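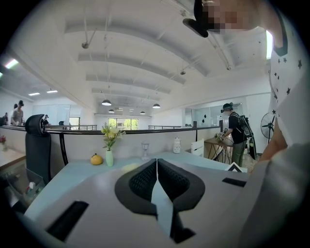
Desk by the partition, pale top.

May 25, 2021

Glue joint tests, second batch. Same maple offcuts as April, same jig, only the glue changed. Catrin Prydderch cut the blanks for me and left them stickered on the bench over the long weekend, so the moisture should have evened out. I didn't meter them. Should have.

Glue A is the liquid hide glue, Wadik label, opened in April. Glue B is the hot hide glue in the small pot, mixed fresh this morning. Spread both with the stiff brush, clamped in the Porton screws, left the squeeze-out alone until it went rubbery. Pot held its heat fine once I put the lid on, but it skinned over twice while I was hunting for cauls.

Broke the April pieces while I waited, in the lever rig with the bathroom scale under it:

- Glue A, long grain: 284 lb, mostly wood failure, a bit of clean glue line near one end
- Glue A, end grain to long grain: 138 lb, failed in the glue line

The end grain one is lower than I wanted but it wasn't sized first. Catrin thinks a thin coat, left to tack, then a second coat would bring it up. I've done 2 of the new end grain pieces that way and 2 without, marked S and N in pencil on the back face. Please don't sand the backs.

The scale sticks a little on the way up. Tapping the rig frees it. I took the highest reading each time, so treat these as comparisons between pieces and don't quote them to customers.

Colour of the hot glue line is better, darker and thinner. Matters for the Pasau chair repair, where the old joint shows at the back rail. I'd still go with the liquid glue on the arms because there are four surfaces to coat before anything can close up, and the hot stuff gels too fast in this room.

Still to do: buy a new brush (this one sheds), find the other half of the caul set, label the glue pot. Clamps come off tomorrow after lunch. Leave the pieces a full week before breaking.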